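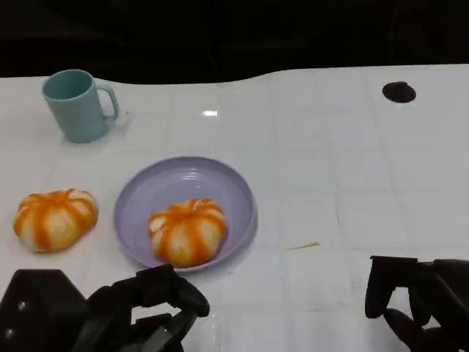 The trouble with plastic that lasts forever

Every few years somebody rediscovers the picnic set. The latest to do it is Fondby, a homewares label that wants $40 for a plate, a mug and a bowl in the colours of a baby shower, and would like you to think of the purchase as a form of thrift. Buy once, the tag says. I have heard that one before, usually from people hoping I'll buy twice.

The pitch goes like this. Ceramic chips, glass breaks, paper goes in the bin. A good hard plastic will see out your kids and then your grandkids, so the colourful stuff is the responsible choice. It's a neat argument and parts of it are even true. My mother still has a set of Hulex beakers that went on every camping trip of my childhood. They are scratched to the point of fog and they smell faintly of cordial, but they hold water.

What the tag leaves out is how people behave. Solomiia Stasiv runs a second-hand kitchen shop and has 19 crates of plastic tableware in the back room, nearly all of it in working order. "It doesn't wear out," she told me. "People just go off the colour." Mint was everywhere for a while, then mustard, and now she can't give the mustard away. She charges $3 for a stack and still turns donors away in July, when the neighbourhood seems to clear out its cupboards all at once.

I put this to Margit Lindholm, a product designer who spent years drawing lunchboxes for Semeniuk. She was more patient with the industry than I am. A plate used daily for 25 years is a good plate, she said, whatever it's made of, and plenty of families do exactly that. I asked how many. She laughed and said no company she'd worked for had ever paid to find out.

That seems to me the honest state of things. Javau, a smaller maker, offers to take old pieces back and grind them down for new ones, but you have to post them at your own cost, and I'd like to see the pile before I applaud. Fondby offers no such service. It does offer a new range each season, in case your lifetime set is looking tired.

If you need plates that bounce, by all means get some. Try the charity shop first - the mustard ones are going cheap, and a toddler won't care about the colour.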